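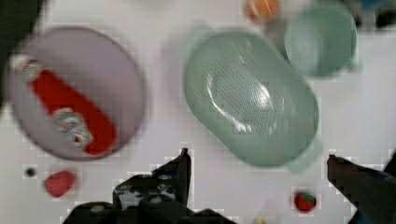 How to put undated field postcards in order is a question which many families meet when they open the box of a grandfather or great-uncle who was a soldier. The cards were often written in pencil, in a hurry, and the censor did not permit place names. Still, it is possible to build a quite reliable sequence from them, and you can do it at home in some evenings. You need a big flat surface, and most of us have only the one where we also eat. White is good, because pencil cards are easy to see on white, but food and kitchen things have no business beside paper of this age. Take all such things away, wipe the table, let it dry fully and only then open the box.

I worked in this way on the cards of my grandmother's brother, who served as a driver with a supply column and wrote to his parents in Pludine. There were 158 cards. Only 21 of them had a date in his own hand.

What you need
Soft pencil (never a pen near the cards)
Slips of plain paper, a little longer than the cards
A magnifying glass
A lamp which you can move to the side
A notebook or a simple spreadsheet
A map of the region with the old names of places

Step 1. Give every card a number
Before you sort anything, write down the order in which the cards lie in the box. Perhaps this order is accidental, but perhaps somebody in the family kept them as they arrived, and after you have mixed them you cannot go back. Put a paper slip behind each card and write the number on the slip, not on the card. If the cards are tied in bundles, note also the bundle. In my case the second bundle was almost correct from beginning to end, and I would have lost this if I had started with the nice pictures first.

Step 2. Photograph both sides
Make a photo of the front and the back, with the number visible. From now on you can work mostly from the photos. The lamp should come from the side, low, when the pencil is weak. The pressed lines then throw a small shadow and some words come back which you could not read from above.

Step 3. Read the postmark before the text
A field postmark usually has a number of the post office and sometimes a date. The number is more useful than people think. On my cards the field post number 745 appears for a long time and then it stops completely. All cards with this number belong together, and this gave me already one large group. If you can read only a part of the postmark, write only this part and put a question mark for the rest. Please do not complete it from memory or from hope.

Step 4. Look for fixed points in the text
Make a list of sentences that can be connected to something outside the card. Good fixed points are:
Church holidays and name days
Birthdays in the family, which you can check in the parish book
Leave, hospital, promotion
Thanks for a parcel, when the letter about the parcel also survived
Harvest, snow, first cherries

Weather is weaker than the others. He wrote of snow in April, and for one week I had this card in January, where it was wrong.

Step 5. Lay out the chain
Put the slips with the sure dates in a line on the table. Then place the postmark groups, and only after that the single cards between them. Use the slips and leave the cards in the box, they have been touched enough. When a card can stand in two places, write a second slip and let both stay until something decides it. I had a pair of such slips waiting until the end, and one of them is waiting still.

Step 6. Compare with the unit
When you have a rough chain, look for the diary of the unit or for a printed regimental history. I found mine in the municipal archive in Drostero, where the reading room closes at 2 in the afternoon, so come early and order the boxes before. Write the stops of the unit in one column and the cards in another. In the diary his column stays for a while at Futer, near a river, and he writes to his mother that he washes his shirts in the river "like a goose". This alone is no proof, but together with the postmark it is good enough for me.

A man was not always where his unit was. Drivers especially were lent to others. If the card and the diary do not agree, keep both versions in your notes and say which one you prefer.

Step 7. Store them
I bought folders without acid from Mohamedi, a small shop for paper supplies, but any archive quality folder will do. No plastic sleeves from the office shop, no adhesive tape, no paper clips. Keep the box in a room where you live – the attic is too hot and the cellar too damp. Print the list with numbers and put it on the top, together with a note on how you came to each date.

If you find later one more card in a book or behind a frame, give it the next free number and do not change the old ones.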